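July, very early, tea going cold

Slept badly again. The upstairs neighbor has taken up some form of exercise that involves dropping things, and at 4 in the morning I gave up and lay there composing my resignation from the hiking club newsletter. It was a beautiful resignation. By the time I found a pen I had forgotten the good parts, so I suppose I'm still doing the newsletter.

The trip to Stultstead went ahead in spite of everything. I had predicted rain, blisters and an argument over the map, and I got two out of three, which in my experience makes it a good day. The argument was mine. I maintained that the path went left at the reservoir. Nizar Farah maintained that it went right, and said so in the gentle voice he must use on frightened animals. We went right. The path was there, looking smug.

Thirteen of us set out and thirteen came back, a figure I was asked to put in the newsletter as if it were an achievement. Lunch was on a wall at Gelbridge, a village with one bench, already taken by a man and his very large sandwich. I ate a cold pancake out of foil and thought about syrup the whole time. A pancake with no syrup is a washcloth.
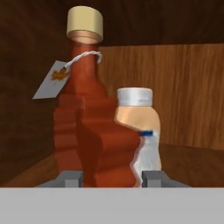
Futadby Walking Club – Newsletter and Trips Desk

I've been told to put that heading on everything, including, it seems, my own diary, which I now type up on the club's pages so that members can "get a feel for the person behind the newsletter." Members have been getting a feel for me for years and have mostly kept their distance.

After lunch came the hill. It's 148 steps from the lane to the top, cut into the slope by somebody with long legs and a grudge. I had planned to stop halfway and admire the view, as people do when they can't breathe, but the fog had come down and there was no view to admire. I admired a fence post for a good while. Nizar came back to see if I was all right and I told him I was looking at the lichen. He then told me the names of the lichen. There were a lot of them.

At the top we stood in the fog and congratulated each other. The plan had been to see all the way to Saliba and the coast beyond it. I have now climbed that hill four times and I'm no longer convinced there is a coast. My theory is that the club made it up to sell maps.

Going down was worse. My left knee has an opinion about descents and it shares it with every step. I took the outside of the path, where the grass is softer, and found the one wet patch with my whole backside. Everyone was very kind about it. I would have preferred laughing. Kindness lasts all the way back to the bus, and people offer you their spare pants. 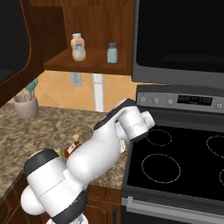

I got home after 7, put my boots on newspaper (last month's newsletter, a fine use for it) and sat in the bath until the water was the same temperature as me. Dinner was toast. I meant to write up the route while it was fresh, but what I wrote was "right at reservoir," underlined twice, and then I went to bed to listen to the man upstairs drop his furniture.

Tomorrow I have to choose the August walk. The favorites are the canal, which is flat, dull and has a café at each end, and the hill again "in case it's clear." I know how this goes. I'll argue for the canal, with reasons. Nizar will say something mild about how lovely the light is up there in August, and they'll all go soft in the face and start talking about binoculars.

Must buy knee thing from drugstore. Must also return the spare pants, which turned out to be quite comfortable, and find out whose they are without having to ask the whole club.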